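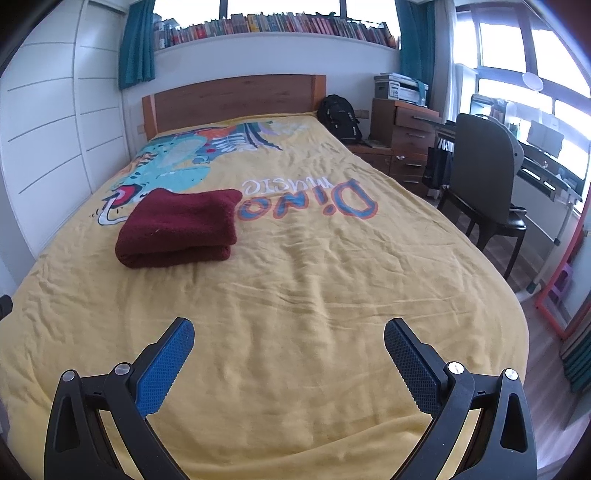
zeker_fan
Finally got a full Saturday of towel demos with the hand-held gripper and I'm hooked!! Folded maroon towel, yellow dino blanket, pick it up, put it down, again and again. 5 hours gone. Anyone else doing soft stuff at home?

imogen_c
Yes! Bath towels and pillowcases. Slow down on the close, my early demos were way too jerky to train on.

stockdale2
I'd still teleop it. With the hand-held you can reach in ways your arm can't, and you only find out at replay.

zeker_fan
Fair, but I tried teleop in June and got 2 usable demos in an evening. By hand it just flows.

stockdale2
2 good ones beat a pile of bad ones imo

Enikő Major
Depends on the arm. We're at some 2000 hand-held demos on the Lundutance project and replay drops very few, as long as you keep your wrist inside the arm's limits. Also, change the blanket now and then! Ours got weirdly attached to one pattern.

zeker_fan
Noooo not the dino blanket

imogen_c
keep it for the test set :)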